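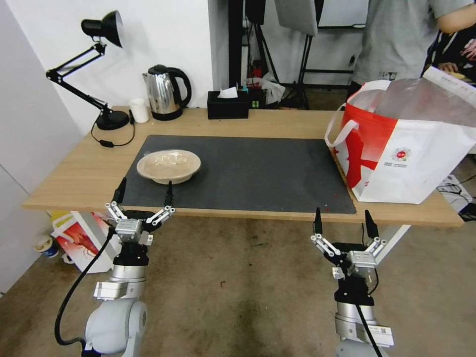

A shallow bowl on a gray desk mat.

I've been playing slots at Zuturano for a month now, mostly on my phone, mostly past my bedtime. It's a newish online casino, and what pulled me in was the welcome deal: 30 free spins on Garnari, no deposit needed. I won four bucks and felt like a genius!

Then I read the terms (yes, after). Winnings from the spins have to be wagered 30 times before you can cash out, and only on certain games. Blackjack doesn't count at all, so there went my plan.

The lobby has 700 games, and I gave up scrolling pretty fast - the search box is picky about spelling. Mekura is the one I keep going back to, a fishing slot with a silly little tune.

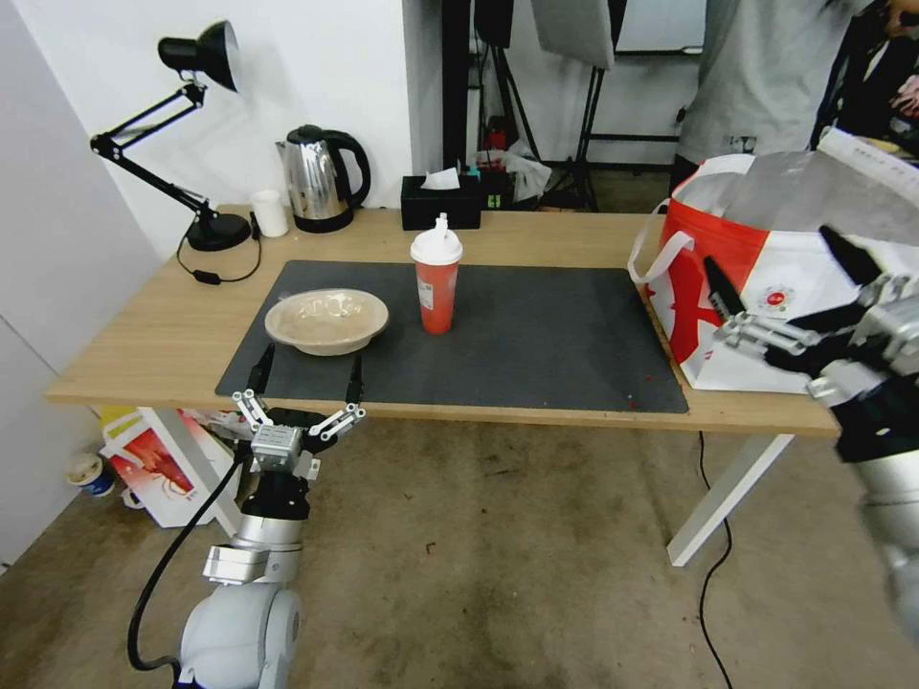
My deposit limit is the one thing I'd set up before anything else. Zuturano hides it under account settings, but it only takes a minute. I also stop when my drink is gone, and a cup with a dome lid, like the red one on the mat, makes for a decent timer if you sip slowly. Afridi, the live roulette room, tests that rule every Tuesday night. Last week I lost 4 dollars there and went to bed.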